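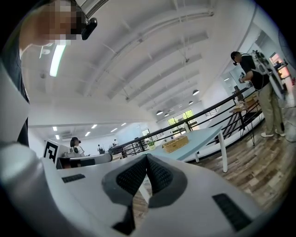

Kiều Lục wrote in to ask whether you have to know anybody before you come to a supper, and could I please put the answer somewhere people can find it. So I've finally sat down and done the whole page. No, Kiều, you don't have to know anybody! Most people come alone or with one friend the first time, and I put the solo folks in the middle of the table, where the talking is.

Search the FAQ
Type a word or two
Search
Clear

What is Pridiner?

It's a supper club. I cook one long dinner on the last Saturday of the month, people buy a seat, everybody eats the same food at the same table, and then everybody goes home. I started it after I quit restaurant work and found that I missed feeding strangers (I did not miss the hours, or the floor mats, or the printer that spits tickets at you). The name was supposed to be temporary. It was on the first invitation and by the second month it was too late to change.

Where is it?

We're in Plolteo, a short walk up from the bus loop. I send the street address in the email that goes out the Thursday before. I used to post it right on the page and then people would turn up on the wrong night and stand on the steps with a bottle of wine, looking so sad that I would end up making them eggs. I can't keep making people eggs.

How many people come?

The table seats 16 and that's the limit. I have been asked about adding a second table and I tried it once, in July, outside. What I got was two parties that didn't like each other much. One table had all the loud people. It's staying at one.

What does it cost?

$79 a seat, which covers the food, the drinks I pour, and the tip. There's nothing to pay on the night. If you want to hand me cash anyway I'll put it toward the person who helps with dishes, so hand it to them and save me the walk.

How do I get a seat?

Seats go up on Weveo at noon on the first of the month. You pick your seat count (one or two, please, I'll get to groups in a minute), you pay, and you get a confirmation. If you don't see the confirmation, check your spam before you write to me. If you've checked your spam and it's still not there, write to me and I'll look you up by name.

They do go quickly. I'm sorry about it! I know there's a small group of you who sit there with your finger over the button, and I recognize your names by now, and I love you, but please skip a month once in a while and let a new person in.

How long is the waitlist?

Last I looked there were 407 names on it, and I want to talk you down from that number a bit. Lots of those are people who signed up years ago and have since moved away or had twins. When a seat opens up midweek I email the whole list and the first person to say yes gets it. Usually I hear back from only a handful. If you're someone who can say yes on a Wednesday for a Saturday, your odds are pretty great.

Can I bring a group?

Up to four, if you write to me first. Past that you'd be taking over the table, and the others end up as guests at your birthday. I had a very nice bachelorette party once and I don't think the couple at the far end ever learned what was being celebrated. For bigger groups I do a private supper now and then in the slow months, same food, same price, and you have to fill the table.

What's for dinner?

I decide on the Tuesday and I don't announce it. I know, I know. I used to send the menu ahead and then people would decide at home that they didn't like turnips. When they walk in and the turnips are already in front of them, glazed, with a lot of butter, they eat the turnips.

What I can tell you is the general shape. There's something to pick at while people are arriving and pretending to look at my bookshelf. Then a soup or a broth. Then a big dish in the middle that you have to pass, and a couple of vegetables alongside that I usually care about more than the big dish. Salad comes after, and I will not be argued with about that. Then something sweet, usually fruit in some form, and then tea.

What if I have an allergy?

Tell me when you book. There's a box for it on Weveo, and I read every one of them. I can do no nuts, no shellfish, no dairy, no gluten, and I'm happy to do it. What I can't do is find out at seven thirty that you can't have sesame when it's been in three of the dishes since noon. One person did this and was very gracious and had a baked potato, and I still think about that potato.

Plain dislikes are a different thing. I don't cook around those, but nobody checks your plate. Pass the bowl along and take more of something else.

I'm vegetarian. Should I bother?

Please come! About every other supper is meatless anyway. When there's meat in the big dish I make a second big dish, and I have to make it larger than you'd think, as the meat eaters get into it too. Vegan is fine with a week's warning. I bake with a lot of eggs and I need time to come up with a dessert I'd want to eat myself.
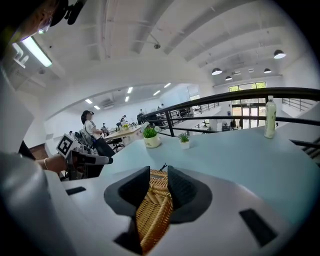
Ismail Abdelaziz thinks the week's warning is too long, and that any cook worth the money ought to be able to poach a pear on short notice. Fair enough, Ismail. I can poach a pear on short notice. But then one person is having a pear while everybody else is having the walnut cake, and I've been the one with the pear, and it's a lonely pear. Give me the week and everyone at the table gets the same dessert.

Can I bring wine?

Yes, and I'm glad when you do. I pour one thing to start and one thing with the big dish, and whatever comes in the door goes on the table for anyone. Don't bring a bottle you'd be upset to share. Non-drinkers get the same amount of fuss: I make a ginger thing and a sour cherry thing, and people who do drink have been known to switch over halfway.

Can I bring kids?

Twelve and up, as a general rule, and they need their own seat. It's a three-hour dinner and the talk wanders. If your ten-year-old is the kind who wants to discuss soup, write to me.

What should I wear?

Clothes you can lean across a table in. Kazue Ebihara came in a beautiful white jacket for the beet supper and I spent the whole evening watching her sleeves. (The jacket was fine.) It gets warm once everyone's sitting down, so wear layers.

What time does it start, and what if I'm late?

Doors are at six thirty and we sit at seven. If you're running behind, text me at the number in the Thursday email and come anyway. I'll hold your soup. I won't hold the table, though, so you may be walking into the middle of somebody's story about their landlord.

It ends around ten. I start putting the kettle on at nine thirty, and when the tea's gone, that's the evening. I like you very much and I've been up since five.

Do you give refunds?

Up to the Wednesday before, yes, the full amount, no story needed. After Wednesday I've done the shopping, so what I'd ask is that you send a friend in your place, or let me offer the seat to the list. If someone takes it I refund you. If no one does, I can't, but I'll pack your dinner up and you can come by for it on Sunday. Plenty of people do, and I hear the braises are better that way.

Is there parking?

On the street, a little. The bus is easier and the last one leaves the loop late enough that you won't have to gobble your cake. One couple drove 200 miles for the fall supper and then circled the block for so long that they missed the pickles. They've since taken the train.

Where do you shop?

Mostly at Bạch, the grocery down the hill. They put herbs aside for me on Fridays and they're the only place in the neighborhood where the ginger is ever any good. Fish I get from the market on the morning. Everything else depends on what my neighbors are desperate to get rid of. In late summer that's zucchini, and I take all of it, and you will eat it in at least one form you didn't expect.

Will you share the recipes?

Sure, ask me on the night and I'll write it down on whatever's handy. I should warn you that my recipes say things like "cook until it looks right." Hằng Hoàng has been typing them up properly, with real measurements, and she's gotten as far as the soups. I'll put a link on this page when there's something to link to.

Can I help out?

If you'd like to come for free and don't mind sore feet, yes. I take one helper per supper. You'd come at three, peel things, carry things, eat standing up in the kitchen with me (same food, and you get the crispy corners), and do dishes until it's done. Nhi Trịnh did it for most of last winter and now hosts her own dinners, smaller than mine and, I'm told, with better chairs.

Do you sell gift seats?

I do, but email me for them. Weveo doesn't have a way to handle it yet. I'll send a card with your person's name on it and they can use it for any month in the following year. They still have to choose a month, so nudge them.

I wrote to you and didn't hear back.

Write again! I answer email on Mondays with my coffee and nothing else gets looked at until I've caught up, so a note sent on Tuesday will sit for a bit. If it's the week of a supper, put the word "supper" in the subject line and I'll see it sooner.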